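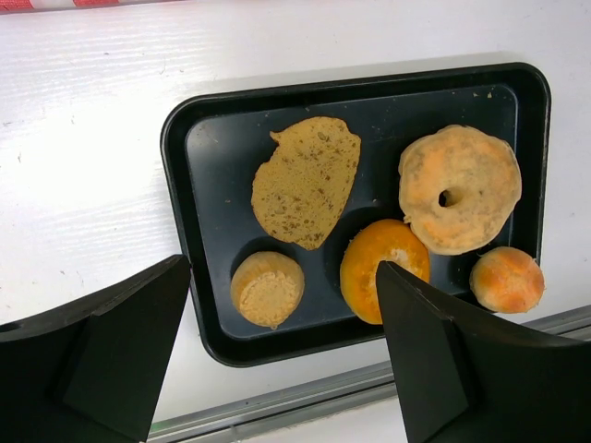 Breakfast, and other things I gave up on

Quick one, kettle's on and I have to be out the door by 8.

So we moved. Rarnville, finally, after a whole summer of saying we would. Boxes everywhere still. I can find exactly one fork. And somewhere in the middle of all that I stopped eating breakfast like a person. Coffee standing up. Coffee in the car. Then a headache by 10 and a bad mood at everyone until lunch.

I used to be a big breakfast planner, is the thing. Overnight oats in jars, labels on the jars. Had an app for it, Baleo, it nagged me every night at 9 to soak something. Deleted it in October. No regrets, my phone is so quiet now.

What I do instead: bread. Just bread. A bagel if there's one around, toast if not, butter, done. Took me 30 years to work out that I don't like oats. I like the idea of oats. I liked the jars.

New commute

The bus from the end of our road takes 19 minutes when it feels like it. Used to be a walk, at the old place, and I miss the walk more than I expected. Miss the dog in the yellow house. Miss the hill even, and I complained about that hill daily.

On the bus I read. Or I mean to read. Mostly look out the window at the Sfeir building, which they have been painting since we got here and it's still two colors. Every morning a bit more gray. I'm weirdly invested.

The money bit

People asked after the last post so, ok. The move came to roughly 2000 all in, van, deposit on the storage, the new lock, a lot of takeout. More than I said it would be. The storage was the killer, we went with Hikirier becuase they had a unit free that same week, and then kept the unit two months longer than planned. Don't do that. Put a date in the calendar and empty the thing.

Stuff I'd do over again though: selling the big sofa. Giving away the books I was keeping for looks. Well over 100 of them, gone in one afternoon, and I've wanted exactly one back. (The bird one. If you have it, enjoy it, it's a good one.)

Still to do

curtains, bedroom first, the streetlight is brutal
find the rest of the forks
register with a dentist, ugh
work out what the second light switch in the hall does
call the water people back

Kettle's clicked. More at the weekend if the internet gets sorted, they said before noon but they said that last time to. Toast now, then bus.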